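Feltum Drive Logs
Play-by-play data for the Iritcombe amateur football league

Version 1.3
Last updated 2024-06-07

Overview

Feltum is a play-by-play dataset for American football, covering games in the Iritcombe league, an eleven-player amateur competition with a spring schedule. It holds 427 drives from 17 games. Each drive is broken into plays, with down, distance, field position, clock and result. The data was keyed by hand from game video and then checked against the official score sheets.

The set was built for work on late-game decisions: fourth-down choices, clock use when trailing, and two-point tries. It is small. It should be enough to test a parser or fit a simple model, and too small for ranking single players.

Contents

drives.csv - one row per drive
plays.csv - one row per play
games.csv - one row per game, with final score and weather code
rules.txt - league rules that differ from the common high school code
check.py - runs the consistency checks listed below

Main fields in plays.csv

game_id: matches games.csv
drive_id: matches drives.csv
quarter: 1 to 4, or 5 for overtime
clock: seconds left in the quarter at the snap
down, distance: blank on kickoffs and tries
yardline: yards to the opponent's goal line, 1 to 99
play_type: run, pass, sack, punt, kickoff, field_goal, try, kneel, spike
gain: net yards before penalty
penalty_yards: signed, from the offense's point of view
score_diff: offense minus defense, before the play

Sacks are kept apart from runs. A scramble is coded as a run even when the call was clearly a pass. Laterals are folded into the play that started them, and the gain is measured to the final spot.

Coding process

Each game was keyed twice, by two people working apart. The two files were merged with Herkico, our in-house merge tool, and every mismatch was settled by going back to the video. The first pass left 735 mismatches. Most were one-yard differences in the spot of the ball or clock readings a second or two apart. Where the video did not settle the spot, the official score sheet was used and the flag spot_source was set to "sheet".

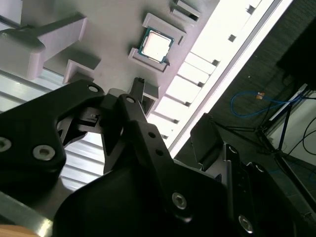

The win probability column, wp_pre, comes from the Matlala model and is not part of the hand-keyed data. It was fitted on score difference, time left, down, distance and field position, and it knows nothing about the teams. Fitting needs no special hardware. It runs on one ordinary desktop CPU, the kind with a metal heat spreader over a green board like the one in the gray holder above, and the script makes no use of a graphics card. Results may differ in the last decimal place between processors, so tests should compare wp_pre with a tolerance of 0.001.

Consistency checks

check.py stops at the first failure unless run with --all. It tests that:

- the points on scoring plays add up to the final score in games.csv
- the clock never goes up within a quarter
- each drive starts where the last one ended, after returns and penalties
- no play has a down above 4

Two games from April fail the clock test. The scoreboard was reset by the officials in both, and the values were left as shown on the board.

Known issues

Kick return yardage is missing for one field where the camera angle hides the near sideline. Penalties declined by the defense are logged only when the referee's signal is visible. Overtime is rare in this league, and wp_pre should not be used for quarter 5.

Spike plays before version 1.2 were coded as incomplete passes. Anyone holding an older copy should replace it.

Privacy

Players are not named. Jersey numbers were removed before release, and the original video is not distributed.

License and changes

The data may be used and shared for any non-commercial purpose with credit to the Feltum project. Code is under the MIT license.

1.3 - added spot_source, refitted wp_pre
1.2 - spikes coded separately
1.1 - fixed penalty signs on punts
1.0 - first release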